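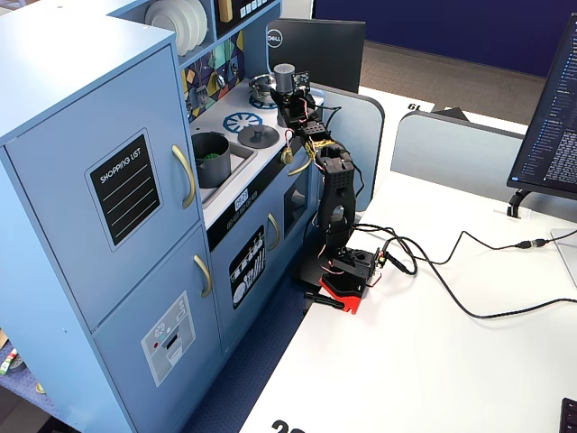 Ticket: Play kitchen, fridge doors and burner stickers
Product: Cavora play kitchen, pale blue
Opened by: Lionel Tapley
Status: Open

Hi again Cheetham support team! I was asked to put everything in one ticket, so this is all of it, and I apologize for the length. The kitchen came from your Jundanby store in August and we put it together over two evenings. It's a great looking thing and the kids went straight for it, so please don't read this as a rant.

Problem 1: upper fridge door won't stay shut

This is the door with the SHOPPING LIST chalkboard on it. Close it gently and it drifts open a finger's width. Slam it and it holds for a minute or so, then drifts again. The lower door (the one with the ice and water sticker) is fine, same hinges as far as I can tell. What I tried first was loosening both hinge screws, pushing the door up, and tightening them again. Better for one afternoon, then right back to drifting.
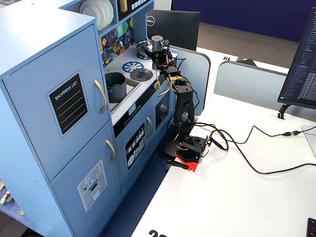
Problem 2: burner stickers

The two blue burner stickers on the stovetop went on okay, but one has a corner — well, an edge, it's round — that lifts when somebody drags a pot across it. And somebody drags a pot across it all day long. I warmed it with a hair dryer and pressed it down under a cookbook overnight. Held up for 8 days, which I was pretty proud of, and then my youngest picked at it.

Could you send a spare sheet? The Nulum add-on pack has burner stickers in it too, but I don't want to buy a whole pack for one circle.

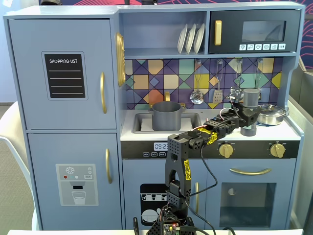 I went back to the fridge door after that and took the hinges right off. The top one had a washer in it and the bottom one didn't, and the instructions show a washer in both. I checked the leftover bag and there was nothing in there but two short screws and the hex key. So my guess is I'm one washer short, or I swept it up with the packing foam, which is possible!

Put in a washer from my own jar. It's a bit thick, and now the door rubs at the top, but it stays shut maybe nine times out of ten.

Update, same evening

Your reply asked if the floor is level and if the cabinet is loaded unevenly. Fair questions.

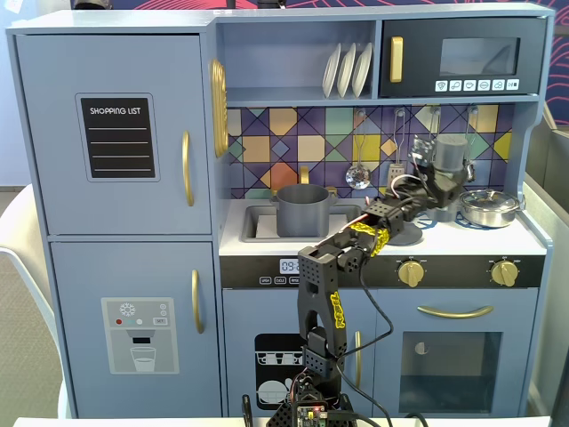 I set a level on the countertop by the sink and the bubble was dead center, side to side and front to back. The plates up on the shelf weigh next to nothing, and I took them down for a while anyway. No change in the door. I also tried it with both fridge compartments emptied out (you would not believe how much play food fits in there) and it drifted just the same with the old hardware.

So what I'd like, if you can swing it, is the correct washer for the bottom hinge and one burner sticker. Mail is fine, no rush on either. If it has to be the full hinge kit, let me know the cost before you ship it.

Thanks, Lionel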